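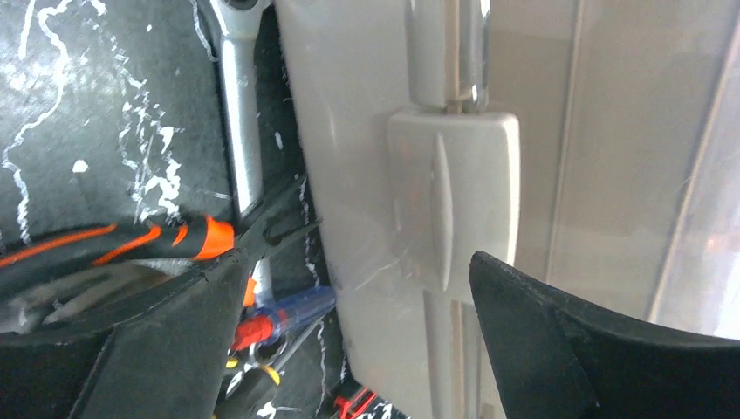 Wrist cam, soft fingers open at the latch

freya_n
Bullach fingers versus the Conby set, same arm, same toolbox. The claim is 200 grasps on hand tools without a miss. I'm not convinced. The latch is pale grey plastic with a raised ridge and I don't trust a wide rubbery finger to find it.

torque_wrench76
What's the payload? A combination wrench isn't heavy, but it's long. Grab it off centre and it swings.

freya_n
Under the limit on paper. I care more about the camera. Look at the glare.
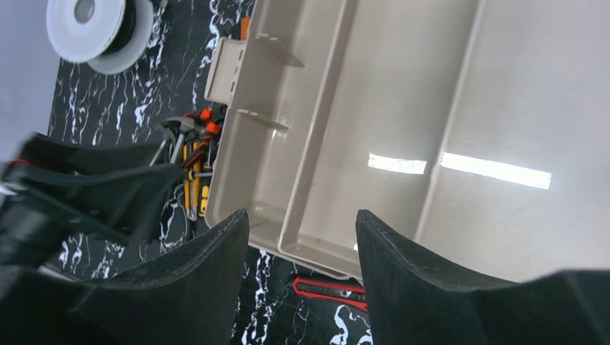 Two bright reflections on the tray floor, red utility knife between the fingertips

ggeum
I'd blame your lights before the camera. We ran an Ortuño camera over glossy plastic for 1,000 cycles and a diffuser fixed most of it.

freya_n
Most of it, Geum-ok? I've heard that about every diffuser I've ever bought.

torque_wrench76
Agree with Freya. Also, black fingers on a black tabletop with white veining is a rotten colour choice if you're segmenting anything.

ggeum
Then put tape on the tips. Cheaper than a new gripper. 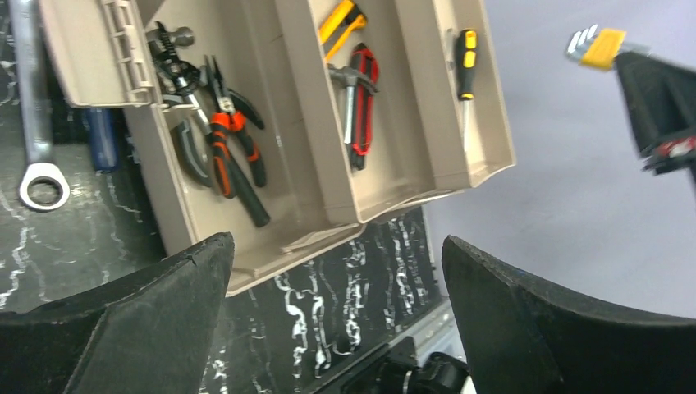 freya_n
Tape changes the friction, so then I'm testing tape. My real gripe is clearance. With pliers lying crossed in a deep compartment, fingers this broad have to get down beside the wall, and the brochure only ever shows a part on an open bench. I'll do 3 runs per tool with each set and post the misses as well.

ggeum
Fine, but use the same controller gains for both.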